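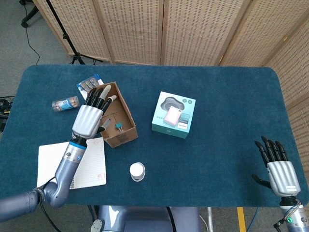

Photo: Gaétan Beaudoin

Print | E-mail

March 15, 2016

Notebook, grain transit desk, Kisedell workshop

Read again the draft agreement between Flitholm and Beaulieu on the river passage. The text in both languages is now 33 pages, with 16 articles. I compared them line by line this morning. Article 9 still has a problem: the Flitholm version says the inspectors "may" board a barge, the Beaulieu version says they "shall". I wrote to Gaétan and asked him which word was agreed in the room. He thinks "may", but he will look in his own minutes.

The tonnage table is corrected. Row for Nimov port was 433 in the annex and 343 in the letter. The annex is right, I checked with the port's own list.

Not clear to me yet:
- who pays for the waiting days if the lock is closed for inspection
- whether the two sides sign one paper or each signs separately with the river commission. Gaétan prefers one paper. I have seen both ways, and separate papers make more work for us later, when somebody wants to change a date.

The agreement would run until the end of June and then be renewed by exchange of letters. I do not find any article which says what happens to barges already loaded on the last day. Must ask.

To do: send clean copy of the annex to Beaulieu, old one to be marked as replaced. Change "cereals" to "grain" everywhere, also in the footnotes.

Print | E-mail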